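Perguntas frequentes do clube de robótica Gruris

Oi! Sou a Annelies Kofler, cuido das inscrições do clube e respondo mais ou menos as mesmas mensagens todo semestre, então resolvi juntar tudo nesta página. Última atualização: maio de 2025.

Preciso saber programar para entrar?
Não precisa! Um pouco de Python ajuda, claro, mas metade da turma chegou sem nunca ter aberto um terminal. Nas primeiras semanas você fica em dupla com alguém mais antigo e vai pegando o jeito (eu mesma passei um mês só arrumando cabo e fazendo pergunta boba).

Quem pode participar?
Qualquer estudante matriculado, de qualquer curso. Temos gente de nutrição, de design, de letras. São 12 vagas por semestre e a lista de espera anda rápido, então vale deixar o nome mesmo quando já fechou.

Em que vocês estão trabalhando agora?
Na tarefa do pãozinho, que é o nosso projeto para a mostra Lekeo, em junho. O robô tem que pegar pães de cima da mesa e colocar numa tigela. Parece coisa simples, eu sei. Aí você tenta e descobre que pão amassa, rola, fica de lado...

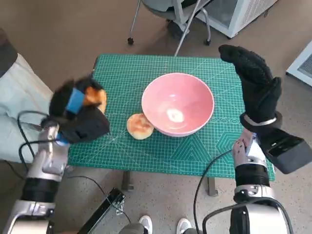
A mostra pede que a tarefa rode do começo ao fim na frente do público, com os itens em posições diferentes a cada vez. Nossa meta é chegar lá com 800 demonstrações gravadas, e já passamos da metade. Quem entra agora ainda pega bastante gravação, viu?

Quanto tempo por semana o clube toma?
São dois encontros de três horas. Você pode faltar a um deles em semana de prova, só avisa no grupo — se ninguém avisa, a dupla fica esperando e perde a tarde.

Quanto custa?
A taxa é de 30 reais por semestre e vai quase toda para luvas, fita e comida de teste. Se apertar, fala comigo que a gente dá um jeito, sem drama.
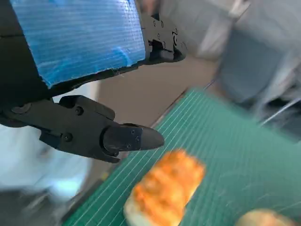 Tem bolsa também, mas ela vem do departamento e só sai para quem está no clube há mais de um ano. As regras ficam com a Seraina Oberholzer, nossa orientadora.

Posso mexer no robô logo no primeiro dia?
No primeiro dia você olha e anota. Depois do treino de segurança, que leva uma tarde, pode participar das sessões com a sua dupla. Tênis fechado sempre, cabelo preso, nada de cordão pendurado.

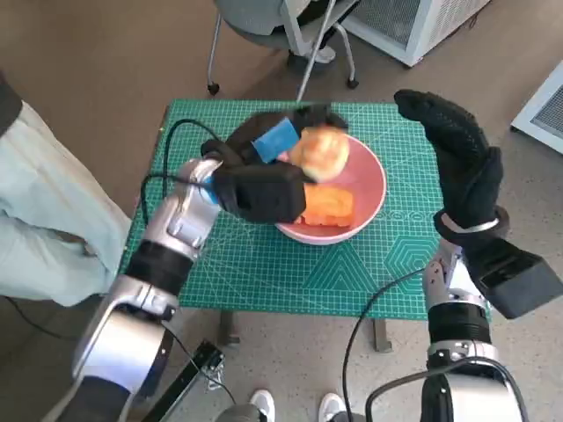
Cada sessão tem uma pessoa responsável pela arrumação da mesa, e quase todo mundo começa por aí. É quem escolhe os itens da rodada e decide onde cada um fica. A tigela rosa com aquele bloco laranja dentro e um pão redondo na mão do robô, por exemplo, é o tipo de combinação que a gente gosta de registrar, porque as formas são bem diferentes. Depois é só anotar tudo na planilha e passar para a próxima.

Dá para comer os pães?
Os da mesa de teste, não! Mas quase sempre tem lanche no intervalo, pode vir com fome.

Como me inscrevo?
Preenche o formulário na página do clube, na aba Participe. Respondo em até 11 dias, normalmente bem antes. Se passar disso, me cobra sem vergonha nenhuma.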